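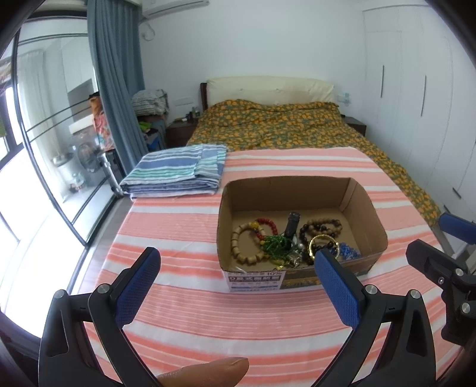
Care and Storage

Section 6: Restringing a beaded bracelet

These steps apply to the Skekora bead board and the elastic cord supplied with it. For knotted silk or wire, see Section 7.

Before you start

Work on a cloth with a raised or rolled edge. Keep finished pieces apart from loose beads. A cardboard box is fine for short-term storage, but strands should lie flat in a single layer if there is room.

1. Measure the wrist with the paper tape. Read the size in millimeters.

2. Add 15 to the wrist size for small beads, or 20 for large barrel beads. For example, a wrist of 165 with large beads needs a finished length of 185.

3. Set the sliding stop on the board to the finished length.

4. Cut the old cord over the center channel. Let the beads run off one end in order.

5. Wipe each bead with a dry cloth. Check the holes for chips. A chipped hole will cut new cord.

Caution: Do not soak dyed beads or beads with glued caps.

6. Cut a new piece of cord, at least 50 mm longer than the finished length at each end.

7. Stretch the cord by hand several times and let it rest for a minute. Cord that has not been stretched will go slack after a few days of wear.

8. Clip one end of the cord. String the beads and spacers in their original order, finishing with the bead that has the widest hole.

9. Tie a surgeon's knot and pull it snug. Put one small drop of glue on the knot.

10. Leave for the time shown on the glue tube. Trim the tails to 2 mm and slide the knot into the widest hole.

Note: Board sizes go up to 149 mm on the child scale (red marks). Use the black marks for everything else.

Caution: Small beads are a choking hazard. Keep them away from children under three.

If the bracelet shows gaps when worn, it is too short. Repeat from step 6 with the stop moved out 5 mm.

Section revised 27th October by Natália Bartoš.

6 comments
50 shares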